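1/ Notes from the Rinia data run, started 11th May. Goal for the first block: 500 usable episodes of a two-armed humanoid working between a yellow shelf unit and a plastic bin.

2/ An episode runs from neutral pose to neutral pose. Anything over 15 seconds gets split. Both hands are logged even if only one has a job. Idle fingers are still training data.

3/ We record from the head. The legs and feet are in view a lot of the time and we leave them in. Masking them made the Jendale policy worse at judging reach.

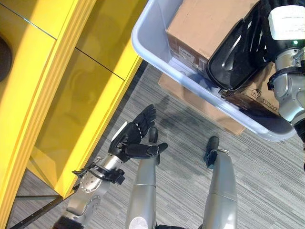
4/ Labeling rules

Each episode gets 4 tags: arm, object, surface, outcome. No free text. Free text cost us most of last June.

5/ Soft black items are the slow part. On yellow the outline is easy, but depth on dark fabric is noisy, and the contact label ends up being a judgment call. We use 2 labelers per contact frame — disagreements go in a separate bucket and stay out of training.
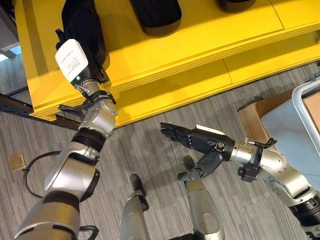
6/ The split is by session. Splitting by episode leaks: same carpet, same box positions, same light. Our first Leretti numbers looked great for exactly that reason and we had to withdraw them.

7/ Failed grasps are kept and tagged as failed. Operator resets are cut.

8/ Open item: timestamps between the arm logs and the head video still drift over a long session. Trying the Lindqvist sync script next — will post the offsets once I have them.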